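**Clarkumness** ist ein Verfahren zur Aufzeichnung menschlicher Greifdemonstrationen für das Imitationslernen in der Robotik. Es beruht auf handgeführten Zweifingergreifern mit eingebauter Kamera, die von einer Person in beiden Händen gehalten und in gewöhnlichen Wohnräumen eingesetzt werden. Ein Roboterarm ist während der Aufnahme nicht erforderlich. Das Verfahren wurde im Projekt Zuso am Forschungsinstitut Onsri ausgearbeitet und ist vor allem durch den Datensatz Lirkel bekannt, der Ein- und Auspackaufgaben mit kleinen Haushaltsgegenständen enthält.

## Begriff und Abgrenzung

Der Name bezeichnet im engeren Sinne das Aufnahmeprotokoll, also die Regeln für Aufbau, Ablauf und Auswertung einer Demonstration. Im weiteren Sinne wird er auch für die daraus gewonnenen Daten und die damit trainierten Steuerungsmodelle verwendet. Die Projektdokumentation trennt beide Bedeutungen und spricht bei den Modellen von »Clarkumness-Strategien«.

Von der Teleoperation unterscheidet sich das Verfahren dadurch, dass die vorführende Person den Greifer unmittelbar bewegt. Kräfte und Widerstände werden über den Handgriff spürbar, und die Bewegungen verlaufen meist schneller als bei einer Fernsteuerung. Gegenüber Videoaufnahmen der bloßen Hand besteht der Vorteil, dass Greifergeometrie und Kameraperspektive weitgehend denen des späteren Roboters entsprechen. Die Übertragung von einer fünffingrigen Hand auf einen Parallelgreifer entfällt damit.

## Aufbau

Verwendet werden zwei baugleiche Handgeräte. Jedes besteht aus einem Griff mit Betätigungshebel, einem Gelenkgetriebe und zwei Fingern mit auswechselbaren, elastischen Greifbelägen. Die Kamera ist starr mit dem Gehäuse verbunden und so ausgerichtet, dass beide Fingerspitzen dauerhaft im Bild liegen. Ein Weitwinkelobjektiv erfasst zusätzlich die Umgebung, die für die Schätzung der Eigenbewegung benötigt wird.

Das Protokoll schreibt keinen bestimmten Gerätetyp vor. Verlangt werden eine bekannte Öffnungsweite der Finger zu jedem Zeitpunkt, eine gemeinsame Zeitbasis beider Geräte und eine Kalibrierung des Objektivs vor jeder Sitzung. Der Wechsel der Greifbeläge gilt als Eingriff in den Aufbau und wird vermerkt, da Reibung und Nachgiebigkeit des Belags den Greiferfolg erheblich beeinflussen.

## Aufnahmeumgebung

Clarkumness sieht Aufnahmen an den Orten vor, an denen die betreffenden Tätigkeiten im Alltag anfallen. Neben Tischen und Arbeitsplatten werden ausdrücklich auch weiche Unterlagen einbezogen, etwa Betten, Sofas und Teppiche. Ein Karton, der auf einer Steppdecke steht, neigt sich beim Hineingreifen und kann sich verschieben; die Höhe seines Randes ist von Aufnahme zu Aufnahme verschieden. Solche Veränderungen lassen sich in Laboraufbauten mit fester Tischfläche nur eingeschränkt nachbilden.

Als Gegenstände dienen handelsübliche Kleinteile: Cremetiegel, Flaschen, Klebebandrollen, Faltschachteln und ähnliche Behälter. Sie werden ungeordnet in den Karton gelegt, so dass sie einander teilweise verdecken, auf der Seite liegen oder mit dem Boden nach oben zeigen. Bedruckte Innenseiten, Papierreste und durchsichtiges Klebeband am Karton werden vor der Aufnahme nicht entfernt.
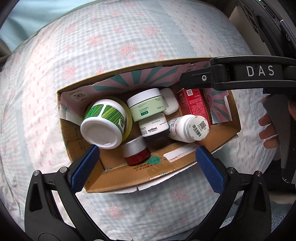 Die Ausgangslage einer Sitzung wird lediglich in groben Zügen vorgegeben. Festgelegt ist, welche Gegenstände beteiligt sind und ob ein- oder ausgepackt wird. Die Anordnung im Einzelnen bleibt der vorführenden Person überlassen und soll nach jedem Durchgang verändert werden. Das Protokoll untersagt es, Gegenstände zwischen zwei Durchgängen in eine besonders günstige Greiflage zu bringen.

## Ablauf einer Demonstration

Eine Demonstration umfasst in der Regel genau einen Gegenstand. Sie beginnt mit geöffneten Fingern außerhalb des Kartons und endet, sobald der Gegenstand abgelegt ist und die Finger wieder vollständig geöffnet sind. Dazwischen unterscheidet die Auswertung die Phasen Annäherung, Ausrichtung, Schließen, Anheben, Transport und Ablegen. Hinzu kommt als siebte Phase das Nachfassen, das nur bei einem Teil der Aufnahmen auftritt. Mit diesen 7 Phasen arbeiten sowohl die Annotation als auch die spätere Fehlerstatistik.

Das Nachfassen wurde in einer frühen Fassung des Protokolls als Fehler gewertet und führte zum Ausschluss der Aufnahme. Diese Regelung wurde aufgegeben, nachdem Strategien, die allein auf fehlerfreien Demonstrationen beruhten, nach einem Abrutschen häufig keine sinnvolle Bewegung mehr ausführten. Seither bleiben Korrekturen erhalten, sofern der Gegenstand am Ende der Demonstration planmäßig abgelegt ist.

### Beidhändige Führung

Beide Greifer werden gleichzeitig aufgezeichnet, auch wenn nur einer von ihnen einen Gegenstand hält. Der jeweils andere kann den Karton stützen, eine Lasche zurückhalten oder in Bereitschaft bleiben. In den Daten ist diese Ruhestellung als eigener Zustand ausgewiesen, um zu verhindern, dass ein Modell kleine unwillkürliche Handbewegungen als Teil der Aufgabe übernimmt.

Besondere Anforderungen stellen glatte Gegenstände mit gerundeten Kanten. Bei Ladeetuis für Ohrhörer etwa stehen den Greifbelägen nur schmale, annähernd parallele Flächen zur Verfügung, und ein schräg angesetzter Finger kann das Etui aus der Greiföffnung drücken. Das Protokoll empfiehlt, solche Stücke an den Schmalseiten zu fassen und vor dem Transport kurz in aufrechter Lage zu halten.

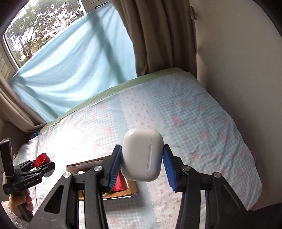
Die Haltephase hat zugleich einen messtechnischen Zweck. Während der Greifer annähernd stillsteht, kann die Auswertung die Lage des Gegenstands relativ zu den Fingern bestimmen und einen etwaigen Schlupf im weiteren Verlauf erkennen. Bei Gegenständen, die ausschließlich von oben gegriffen und unmittelbar abgelegt werden, fehlt dieser Bezugspunkt; ihre Lageschätzung gilt als weniger zuverlässig.

## Auswertung der Rohdaten

Aus den Kamerabildern und den Messwerten der Inertialsensoren wird zunächst die Bahn jedes Greifers im Raum rekonstruiert. Gemusterte Textilien erweisen sich dabei als zweischneidig. Sie liefern zahlreiche Bildmerkmale und stabilisieren dadurch die Bewegungsschätzung, doch können regelmäßig wiederkehrende Muster zu Verwechslungen führen. Karostoffe sind hiervon stärker betroffen als unregelmäßige Blumendrucke. Die Auswertung stützt sich deshalb bevorzugt auf Merkmale im Hintergrund, beispielsweise an Fenstern, Vorhängen und Wandkanten.

In einem zweiten Schritt werden die Bahnen beider Geräte in ein gemeinsames Koordinatensystem überführt. Aufnahmen, bei denen dies nicht mit der geforderten Genauigkeit gelingt, werden verworfen. Anschließend folgen die Einteilung in Phasen und eine Sichtprüfung durch eine zweite Person, die an der Aufnahme nicht beteiligt war.

Beschriftungen auf Verpackungen werden in den Bildern belassen, soweit sie keine personenbezogenen Angaben enthalten. Adressaufkleber und Namen werden unkenntlich gemacht - ebenso Gesichter, auch wenn sie nur als Spiegelung auftreten.

## Datensatz Lirkel

Lirkel ist die bislang umfangreichste nach dem Verfahren erstellte Sammlung. Aufgezeichnet wurden 2896 Demonstrationen, von denen nach Rekonstruktion und Sichtprüfung 1551 in die veröffentlichte Fassung übernommen wurden. Der hohe Anteil verworfener Aufnahmen geht überwiegend auf eine unzureichende Bahnschätzung in dunklen oder merkmalsarmen Räumen zurück. Ein kleinerer Teil entfiel, da sich das Zielobjekt beim Schließen der Finger vollständig außerhalb des Kamerabildes befand.

Die Sammlung umfasst rund 34 Gegenstandsarten. Eine genaue Abgrenzung ist schwierig, weil Tiegel und Flaschen je nach Deckelform unterschiedlichen Gruppen zugeordnet werden können. Gesondert geführt werden hohe, schmale Faltschachteln. Sie lassen sich an den Seitenflächen sicher fassen, verdecken beim Anheben jedoch einen erheblichen Teil des Kartons und damit auch die übrigen Gegenstände.

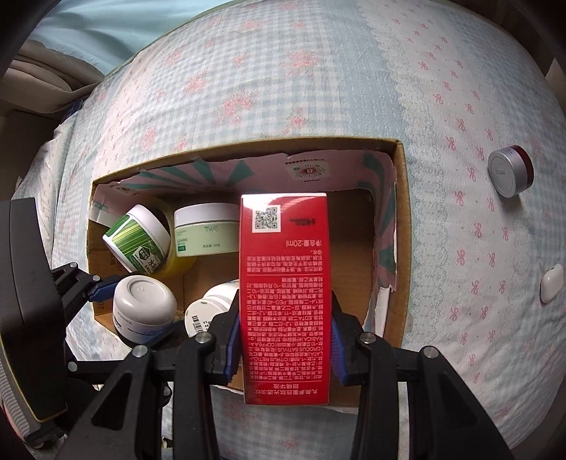 Die Verdeckung durch das gegriffene Objekt zählt zu den am eingehendsten untersuchten Eigenschaften des Datensatzes. Steht eine Schachtel zwischen Kamera und Karton, muss ein Modell die Position der Öffnung aus früheren Bildern ableiten oder auf die Ansicht des zweiten Greifers zurückgreifen. Modelle ohne Bildgedächtnis und ohne zweite Ansicht setzen Schachteln beim Einpacken häufiger auf dem Kartonrand auf. Beim Auspacken ist der Unterschied gering.

## Ergebnisse

In den am Onsri durchgeführten Versuchen wurden die trainierten Strategien auf einen stationären zweiarmigen Roboter mit gleichartigen Fingern übertragen. Die Projektberichte nennen drei Befunde, die sich über mehrere Versuchsreihen hinweg bestätigten:

- Die Vielfalt der Räume wirkt sich stärker auf die Übertragbarkeit aus als eine größere Zahl von Wiederholungen im selben Raum.
- Demonstrationen mit Nachfassen verbessern das Verhalten nach einem Fehlgriff, verlängern aber die mittlere Dauer eines Greifvorgangs.
- Auf nachgiebigen Unterlagen sinkt die Erfolgsquote, sofern der Trainingsbestand nur Aufnahmen auf festen Flächen enthält.

Der zweite Befund wird unterschiedlich bewertet. Für zeitkritische Anwendungen gilt die längere Dauer als Nachteil, während sie im häuslichen Umfeld meist hingenommen wird.

## Grenzen und Kritik

Die wichtigste Einschränkung betrifft den Bewegungsraum. Eine Person kann sich um ein Bett herumbewegen, sich vorbeugen oder den Ellenbogen in Stellungen bringen, die für einen fest montierten Roboterarm unerreichbar sind. Ein Teil der aufgezeichneten Bahnen ist daher nicht ausführbar und muss durch eine kinematische Prüfung ausgesondert werden. Welcher Anteil betroffen ist, hängt von der Bauart des Roboters ab und lässt sich dem Datensatz allein nicht entnehmen.

Kritisiert wurde ferner, dass die Greifkraft nicht unmittelbar gemessen wird. Sie kann aus Öffnungsweite und Verformung der Beläge abgeschätzt werden, was bei harten Kunststoffbehältern zu groben Werten führt. Im Projekt Zuso wird an einer Ergänzung des Protokolls gearbeitet, die Kraftsensoren im Fingeransatz vorsieht. Ältere Aufnahmen sollen neben den neuen weiterhin nutzbar bleiben; das Feld für die Greifkraft wird bei ihnen als nicht belegt gekennzeichnet.

## Siehe auch

- Imitationslernen
- Teleoperation
- Parallelgreifer
- Visuelle Odometrie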